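Tue 24 June, second walk-through of the month, snack counter and sandwich table, Usholm building, ground floor

Status marks: OK = leave it alone. FIX = sort it out before the next service. WATCH = fine today, look again next time.

I've kept the same order as the March sheet so the two can be laid side by side, and I've written my comments under each part instead of squeezing them into the margin, where I'm told they could not be read. If you're new to the counter, please do read the comments and not only the marks. A good half of what we've learned about running this little table is in there, and most of it came from somebody asking a sensible question at the wrong moment with a line of hungry people waiting!

## 1. Before anything comes out of the fridge

- [x] Hands washed, sink stocked with soap and paper towels: OK
- [x] Table wiped, rinsed, sanitized, left to air dry: OK
- [ ] Sanitizer bucket labeled with the time it was mixed: FIX
- [x] Fridge thermometer reads 40°F or below: OK
- [x] Probe thermometer checked in ice water: OK
- [ ] Spare battery for the probe in the drawer: FIX

The bucket was mixed properly and the test strip came up the right color, so I have no quarrel with whoever did it. It just had no time written on it, and by the middle of the morning there's no telling a fresh bucket from a tired one. A strip of masking tape and a marker will do the job. I've left a roll hanging on the hook by the sink, along with a marker on a string, and I'd be very grateful if the marker stayed on the string.

The drawer that used to have batteries in it now has rubber bands, a bottle opener and the warranty card for a toaster we no longer own. I'll bring batteries. The rubber bands can go anywhere that isn't a food area, please, they have a way of turning up where they shouldn't.

## 2. Sandwiches

- [x] Made the same day and labeled with the time: OK
- [x] Held cold until the table is set: OK
- [x] Handled with gloves or tongs, never bare hands: OK
- [ ] Time out of the fridge written on the sheet: FIX
- [x] Raw vegetables rinsed before slicing: OK
- [ ] Allergen card for each kind of filling: WATCH

I was pleased with this part, I really was. The bread was fresh, the knives were clean, and the cutting board for vegetables was being used for vegetables. In March I found it under a loaf of banana bread, so we've come a long way.

The time sheet is where we keep slipping. It had the time the first batch came out and then nothing for the second. I know how it goes: the first batch disappears, someone runs for more, and the clipboard is on the far side of the room behind the coats. So the clipboard now lives on a nail right beside the fridge door, at shoulder height, and you'd have to reach past it to get to the sandwiches. Let's see if that helps. If it doesn't, we'll try something else, and I'm open to suggestions.

The allergen cards were all there but two of them had gone soft and blurry from being wiped down. They can still be read if you hold them close, which a guest with an egg allergy shouldn't have to do. I'll print new ones and put them in plastic sleeves before the Khamphan lunch, and I'd like somebody with better eyes than mine to check the spelling.

## 3. Setting the table

- [x] Sandwiches on a clean tray, never straight on the tabletop: OK
- [x] Wrapped goods kept apart from open food: OK
- [x] Foil containers kept lidded until served: OK
- [ ] Basket and shelf sitting flat, with no wobble: WATCH
- [x] Walkway in front of the table clear: OK

We've had the round wicker basket for years and everyone is fond of it, myself included. Wicker is a nuisance to clean, though, and crumbs get down into the weave and stay there until something with legs finds them. Lining it with foil is the right thing to do as long as the foil gets changed every time and not just patted flat again. Take the old lining out over the trash can, give the basket a good shake and a brush, let it dry if you've had to wash it, and then line it fresh. I timed myself and it's hardly any work at all.

The clear step shelf came from Zerneo with a pack of little sticky feet, and I'd ask that we go on using them. Acrylic slides on a smooth table more than you'd think, and it scratches if it's dragged. Lift it with both hands and take the things off it first. Small bottles should stand square on their step with the whole base supported, and if one is leaning, straighten it as you go by. It's the sort of small thing that any of us can do without being asked.
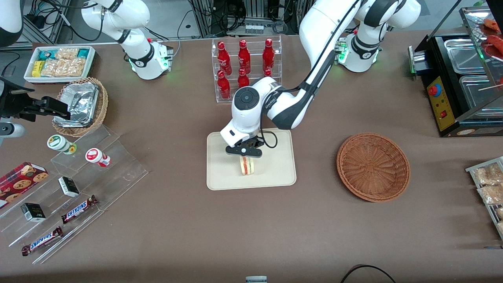

How long can a sandwich with a perishable filling sit out on the table?

Two hours at normal room temperature, counted from when it left the fridge, or one hour if the room is above 90°F, and after that it goes in the trash.

People do find that second part hard, and I understand, I was raised to finish what was on the plate too. But a sandwich that has been out too long looks and smells exactly like one that hasn't, so the clock is all we have to go on. Putting it back in the fridge doesn't start the clock over, either. Bring out smaller batches and you'll throw away a great deal less.

## 4. Packaged snacks and candy

- [x] Wrappers sealed, no tears or pinholes: OK
- [x] Dates checked on every pack: OK
- [ ] Oldest stock at the front: FIX
- [x] Bags of snacks kept off the floor in storage: OK
- [ ] Items with nuts grouped together and marked: WATCH
- [x] Chocolate kept out of direct sun: OK

Every pack I turned over was in date, so thank you for that. The rotation had gone a bit sideways in the storeroom, with the new delivery stacked right in front of the old one. It's an easy mistake when the boxes come late and everyone wants to go home. I moved what I could reach. The upper shelf still needs doing by somebody taller, and please use the step stool and not the blue chair, which has a loose leg and is waiting to be repaired.

On nuts: Snickers bars have peanuts in them, and most grown-ups know it, but a child with a dollar in hand may not stop to read the wrapper. I'd like the nut items on their own step with a card beside them. I had a long and friendly talk about whether the card should be yellow or orange and we didn't settle it. Either will do. Large print, please.

Chocolate isn't dangerous when it gets warm, just sad, but we do get complaints. By late afternoon the sun comes in at the side window and reaches the counter, so pull the shade after lunch.

## 5. Cords, equipment and the floor

- [x] No cords across the walkway: OK
- [x] Plugs and outlets dry and undamaged: OK
- [ ] Power strip rating checked: FIX
- [x] Fire extinguisher in place, pin in, gauge in the green: OK
- [x] Floor mat flat at the corners: OK
- [ ] Wet floor sign within reach: WATCH

The power strip under the back counter had no rating I could read, the label having been rubbed right off. The coffee urn alone is marked 650 watts and the kettle beside it is a good deal hungrier than that, so I'd like each of them in its own wall outlet until we have a strip we can trust. I've taken the old one away and put a tag on it, number 3519, in case anyone wonders where it went. It's in my office and it isn't coming back.

The wet floor sign was in the supply closet behind the vacuum, the mop, a folded banner and a box of paper cups from the Trirkix open house. By the time you'd dug it out, the spill would have dried by itself. It can stand folded against the wall near the sink, where it takes up no more room than a newspaper.

Somebody has taped down the corner of the floor mat, very neatly too, and I'd like to thank whoever it was. It caught my shoe every single visit and I had started to take it personally.

## 6. Closing down

- [x] All open food with time run out thrown away: OK
- [x] Tray, tongs and shelf washed, rinsed, sanitized: OK
- [ ] Basket relined or left bare to air out: FIX
- [x] Trash emptied and bag replaced: OK
- [x] Fridge door shut fully: OK
- [ ] Sheet signed and filed: FIX

For the shelf, use warm water, dish soap and a soft cloth. No glass cleaner, please, the kind with ammonia will cloud acrylic over time and we won't get it back. Dry it with a clean paper towel and don't stack anything on top while it's damp.

The fridge door needs a firm push at the bottom corner. It looks shut when it isn't. I stood there and listened to it hum for a while before I caught on, so don't feel bad if it has fooled you as well.

As for signing the sheet, I found three that were filled in from top to bottom with lovely clear handwriting and no signature. I'd hate for all that good work not to count. A set of initials is plenty.

## To do before the next visit

- [ ] Time label on every sanitizer bucket
- [ ] Probe batteries (me)
- [ ] New allergen cards in sleeves (me, with a proofreader)
- [ ] Nut items moved to one step, card beside them
- [ ] Upper storeroom shelf rotated
- [ ] Power strip replaced
- [ ] Wet floor sign moved to the sink wall
- [ ] Fresh foil for the basket, one new roll in the cupboard
- [ ] Last three sheets initialed

Score this time is 87, up from March, and most of what's left on the list is small. Blank copies of this sheet are in the green folder. If you run out, the master is taped inside the cupboard door, so please copy it and tape it back.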